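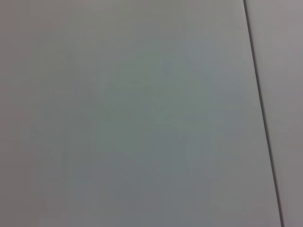 *L. Grima*

**4.2 Plain panels**

I'll own up to a soft spot for the dull views. Figure 6 is a wrist view of a flat grey surface with one thin dark line down the right side, and our wiping planner, Stemix, has to find its bearings from that. A person would use the line without thinking – I would, anyway. Stemix gets there on some days and wanders on others, and a change in the colour of the light seems to bother it more than I'd like.

So can it do the wiping at home yet? I'd say not on its own. We gave it 2205 views for training, and plain ones like Figure 6 are still where I'd want a person nearby.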